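Skundent Awards Module, User Guide
Section 7: Setting up a graduate prize round

March, by Marlies Baumgartner
Reading time: 7 min

This section is for the department administrator who opens a new round of nominations for a graduate prize. You need the role "Round Manager" in Skundent. If you have only the role "Reader", you can see the screens but the Save button stays gray. Please ask your faculty office to change the role before you begin.

The examples are taken from the Gerholm Prize, which our school gives every year to students who finish a first degree in engineering. Your own prize may have other rules. Where a rule comes from the Gerholm Prize and not from the software, it is mentioned.

Before you start

Have the following ready:
- the rules of the prize, in the version signed by the dean
- the list of eligible students from Bralon, saved as a CSV file
- the e-mail addresses of the judges
- the prize amount, if it is shown to the nominators

Note: Bralon exports names in capital letters. Skundent accepts this, but the certificate will then also be printed in capital letters. Correct the names in the file before the import. After the import, each name must be corrected by hand.

7.1 Create the round

1. Open Awards and choose New Round.
2. Enter the title. The title appears on the certificate exactly as you type it, so please do not add words such as "test" or "new".
3. Choose the type Graduate Prize. The type cannot be changed after the first nomination has arrived.
4. Enter the opening time and the closing time. The closing time is always understood in local time of the school. For the Gerholm Prize we close on a Monday at noon, so that the office is open when late questions come in.
5. Press Save as Draft.

Caution: Do not press Publish at this step. Publishing sends an e-mail to all the staff on the nominator list, and this e-mail cannot be called back.

7.2 Import the eligible students

1. In the draft, open the tab Students.
2. Press Import and select the CSV file.
3. Check the preview. The columns must be in the order: student number, family name, given name, degree, final mark.
4. If the letters ü, ö or ş are shown wrongly, cancel, save the file again with the encoding UTF-8, and repeat step 2.
5. Press Confirm.

The import writes a line at the bottom of the screen, for example "2,066 records read". This is the number of all lines in the file, with students who are not eligible. The filter is applied in the next step.

6. Open Filter and choose the degree programs which can take part.
7. Enter the lowest final mark. If the rules of your prize do not name a lowest mark, leave the field empty. A zero is not the same as an empty field: with a zero, students whose mark is not yet entered are removed from the list.

Note: A student who is missing can be added with Add Single Student. You have to enter a reason. The reason is visible to the judges, so write it in a neutral way.

7.3 Set up the nomination form

The standard form has 3 parts: the citation, the project summary and the supporting letter. You can switch each part on or off, but the citation must always be on.

1. Open the tab Form.
2. Set the word limit of the citation. The lowest value the system allows is 40 words.
3. For the project summary, decide if pictures are permitted. The nominators can add one picture with one line of caption.
4. For the supporting letter, decide if it has to be signed. A typed name does not count as a signature in Skundent.
5. Press Preview as Nominator and read the form one time from the beginning to the end.

It is good to let a colleague read the form as well. In our department Jonas Hauser does it, and last year he found that the help text still spoke of the old faculty name.

7.4 Add the judges

1. Open the tab Judges and press Invite.
2. Enter the e-mail addresses, one in each line.
3. Choose a chair. The chair can see all the scores; the other judges can see only their own scores until the round is closed.
4. If a judge has supervised a student on the list, open the name of the judge, choose Conflicts and mark the student. The judge will then not receive this nomination.

Caution: Conflicts must be entered before the first score is given. If you enter a conflict later, Skundent deletes the score of this judge for this student, and it does not ask you for confirmation.

Note: Judges from outside the school sign in with Saber and not with the school account. The invitation by Saber is valid for 7 days. If it has expired, use Resend. Do not create the judge a second time, as the scores would be divided between two profiles.

7.5 Check how a nomination is displayed

Make a trial nomination before you publish. Use the practice student who is included in each draft round.

1. Press Trial Nomination.
2. Paste any text into the citation.
3. Upload a picture to the project summary. Landscape format is displayed best.
4. Type the caption. It should fit in one line on the judges' screen.
5. Open View as Judge and compare.

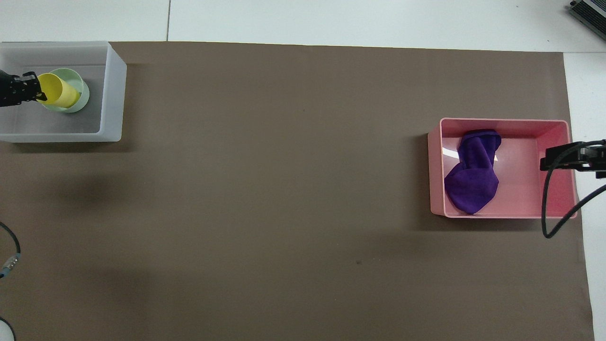 Yellow cup, green cup and white bin on brown paper.

6. If the caption runs into a second line, make it shorter.
7. Delete the trial nomination. A round with a trial nomination inside cannot be published, and the message you receive in this case ("Round not clean") does not explain it very well.

7.6 Publish

1. Return to the tab Overview. All five marks must be green.
2. Read the text of the invitation e-mail. The name of the contact person is taken from the last round. For the Gerholm Prize it must be Ayten Duman; Valentin Gisler has moved to the admissions office and does not answer such questions any more.
3. Press Publish and enter your password.

After publishing you can still move the closing time to a later moment. Moving it to an earlier moment is blocked. The form and the filter are also blocked.

If something has gone wrong, write to Johanna Hubmann in the awards office and give the round number, which you find in the upper right corner of the Overview.

Related sections
Section 6: Roles and permissions
Section 8: Scoring and ranking of nominations
Section 9: Printing certificates
Section 11: Exporting student lists from Bralon
Signing in with Saber for external judges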